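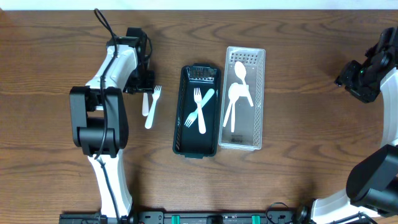
Clerker makes software for robots that already exist. We don't build arms, motors, wheels or heads, and when people ask to see our robot we have to explain that we write the part you can't photograph. What we write decides where the arm goes next, what it thinks it's looking at, and what it should do when those two things disagree, which they do more often than the brochures in our industry would suggest. Much of it gets tried out on plain household jobs. Sorting plastic cutlery is a favorite in our shop: forks in the dark basket, spoons in the clear one, two arms sharing one table and a planner that has to keep them from shaking hands. A four-year-old can do it. We've met several who can, and they were insufferable.

What we do

Our main product is Clerkbridge. It sits between the programs that see and the programs that move, and passes notes. That was the whole pitch when we started, and it's still most of it. A vision model says "fork, this way round, fairly sure." A planner says "fine, left arm, come in from the side." A controller turns that into joint commands, 339 little checks run over the result, and if all of them are happy the arm gets to move. If one of them isn't, the arm stays put and Clerkbridge writes down why, in English, with the number that caused the trouble right next to the word.

That last part took longer to build than the planner did. We'd do it again. Most of us came from jobs where a robot stopped in the middle of the night and the only thing it had to say for itself was "error."

Foley is our perception tool. It handles the question of what is on the table, which sounds easy until you put white plastic on top of more white plastic. Clear containers are worse. A camera sees through the wall of a clear basket, picks up the table underneath, and reports with great confidence that there's no basket there. Foley keeps a running guess about each object, along with how good it thinks the guess is, and it's allowed to say "I don't know, move the arm out of the way and let me look again." We're prouder of that sentence than of any benchmark we've topped. (We've topped one. It was small.)

Sorngate is the replay viewer. It lets you scroll back through a run and see what every part of the system believed at each moment: camera view on the left, planned path in the middle, complaints on the right. It began as a debugging script with a terrible name and a worse color scheme. Customers kept asking for it, so now it has a proper name. The color scheme is being looked at.
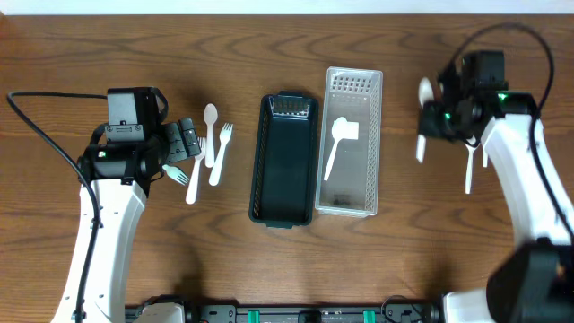 Two-arm cutlery sorting on our test bench, with the right arm holding a spoon and a fork.

Why two arms

Because one arm was going too well. A single arm with a table to itself is a fairly polite problem. Add a second and you have traffic. Each arm has to know where the other one is, where it's headed, and whether it has something in its grip that sticks out farther than the gripper does. A spoon handle doesn't look like much of a hazard until the planner has forgotten about it.

Clerkbridge plans for both arms together and gives each one a claim on a piece of space for a short time. The claim covers whatever the arm is holding as well. When the claims overlap, one arm waits. We spent most of one July arguing over which arm should wait, and settled on the one with less left to do, on the grounds that it has the time.

There are fancier ways to handle this. We've tried a few, and some of them are in the product behind a switch marked "experimental," where they can be enjoyed by people who read the manual first.

How we work

We're a company of 6 — a size at which every meeting is an all-hands. The office is one long room with a test bench, a good coffee machine and a whiteboard that still has somebody's matrix from last year on it, because it might be right.

Every change to the planner goes through 900 simulated runs before it gets near a motor. Then it goes on the bench, where real forks find out what the simulated forks were too well-mannered to mention. Real plastic slides. Real cables get in the way of real cameras. Anything that fails on the bench is turned into a new simulated case, and so the simulator gets a little meaner each month.

We write our own manuals, and the people who write the code answer the support mail. This keeps the manuals longer and the code shorter.

Who we work with

Mostly small labs and packing companies that own a couple of arms and would like them to do something besides wave at visitors. We also work with a few arm makers who would rather not write this kind of software, a position we understand completely. You don't need to buy all 3 products. Plenty of people run Foley by itself, and at least one customer uses Sorngate only to settle arguments.

We don't do humanoids, drones or anything with a weapon on it. We also don't do "a quick demo for the board on Thursday," having done 2.

Getting in touch

Write to us through the contact form and tell us which arms you have, what you want picked up, and what it keeps doing instead. Logs are welcome. Long logs are fine. If you have a recording of the failure, send that too, and please leave the sound on.

Page last updated Mar 1, 2020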